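Sunik 244-piece connector kit: a long-term review

I own an old Saab, which means I also own a shelf of things bought to keep it going. The latest is the Sunik connector kit, a flat case of plastic housings, metal terminals and little rubber seals that arrived in July and has been on the dining table more or less ever since. Anneliese has stopped asking when it will move.

The trouble began with the nearside electric window, which had developed moods. A previous owner had joined the wires with household tape and what I can only describe as optimism. Ayman Salameh, who knows far more about car wiring than I do and never lets me forget it, took one look inside the door and told me to do the job properly or sell the car. I ordered the kit that evening.

First, the case. It's decent. The lid shuts with a proper click and the dividers go all the way up, so the small terminals don't migrate in with the big ones whenever you carry it upstairs. My previous set, an Ollent, had dividers that stopped just short of the lid, and after one trip in the boot it was a lucky dip.

The housings are better than I expected at the price. The two halves go together firmly and come apart when you press the tab, without the tab snapping off and vanishing under the fridge. I've used them on the window, the reversing light and a horn that now works whether I want it to or not.
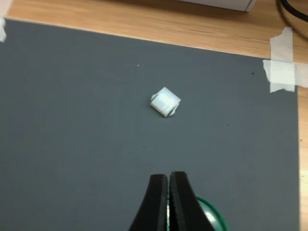

A white housing on the bench mat.

The terminals are where the money was saved. They're thin, and if you squeeze with any enthusiasm they fold up like a crisp packet. I ruined 7 before I found the right pressure. Rin Hamada lent me her Umavov crimping tool, and my failures stopped almost at once – annoying, as I'd been blaming the kit with some confidence. The crimper Sunik puts in the box would be fine for opening pistachios.

Then there are the instructions. They run to one folded sheet, in very small type, and explain in detail how to open the case. On the matter of which terminal fits which housing they are silent. I worked it out by trial and error and wrote the answers inside the lid in marker pen. I'd suggest you do the same, preferably before you've crimped anything.

The seals are fine. They are small and green and I've lost several.

Would I buy it again? Yes, grudgingly, along with a decent crimper and a spare bag of terminals. Sunik sells those in packs of 100, and also in packs of 1,000 for people with a worse car than mine. The window goes up and down. The sunroof is next, once I've found the leak.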